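Equipment > Guest Room > Luggage Racks > Trevine Folding Rack

Trevine Folding Luggage Rack, Model 103

3 shares | 4 comments

The Trevine 103 is a folding luggage rack for hotel and resort guest rooms, serviced apartments and lodges. It is supplied by Tirkance to properties ordering for new rooms or replacing racks during a refit. The legs are square steel tube with a powder-coated finish. The top is formed by woven nylon straps, riveted at both ends and replaceable without removing the legs.

The rack opens to a fixed working height and locks by strap tension alone. There is no latch. Guests who have not used one before generally open it correctly on the first attempt, and housekeeping can fold it with one hand while holding the closet door with the other. Folded, it stands upright on its own feet in a standard closet bay.

Two versions are available. The open version has straps only and is intended for closets and vestibules. The backed version adds a raised rear rail that keeps a suitcase lid from resting against the wall. Properties with painted or papered walls should order the backed version. The rail can't be fitted later to an open rack, as the rear legs are drilled differently.

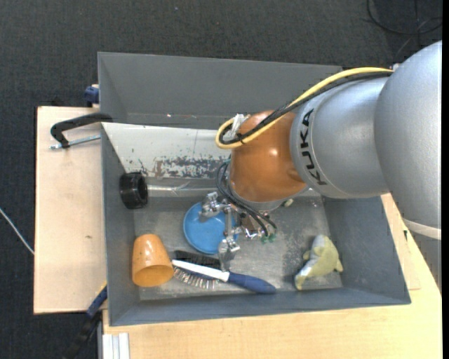 Strap wear is the usual reason for service. Straps should be checked at each deep clean and replaced when the weave is frayed at the rivet or when the rack sags under an empty suitcase. Replacement straps are sold in sets of 4 and fit both versions. The rivets are included. A hand rivet tool is not, but any common tool of the correct size will work.

Foot caps are soft gray rubber and do not mark stone, tile or vinyl. On deep carpet the optional wide foot is recommended. Caps push on and should be seated with a mallet, then checked by pulling. A missing cap will scratch a hard floor the first time the rack is dragged.

Cleaning: wipe the frame with a damp cloth and neutral cleaner. Do not use bleach or abrasive pads on the powder coat. Straps may be scrubbed in place with mild soap and left open to dry. Do not fold the rack with damp straps.

For coastal properties, specify the Sugden finish. It adds a primer coat under the color and stainless rivets. Lead time is longer by 7 working days. The standard finish is not covered for corrosion within sight of salt water, whatever the room category.

Specifications
Frame: square steel tube, powder coated
Straps: woven nylon, black or sand
Width, open: 600 mm
Colors: black, bronze, white
Assembly: none required
Packing: 4 racks per carton

Ordering
Full cartons only. Mixed colors within a carton are not available, but open and backed versions may be combined. Orders placed by 30th April ship ahead of the July price list. Sample racks are sent on request to properties with an open account and are invoiced if not returned.

Contract orders: Nilmini Sheikh
Parts and straps: Theophilus Bawa

Related items: Raltley valet stand, Raltley wall-mounted bench, wide foot set, strap set (black), strap set (sand)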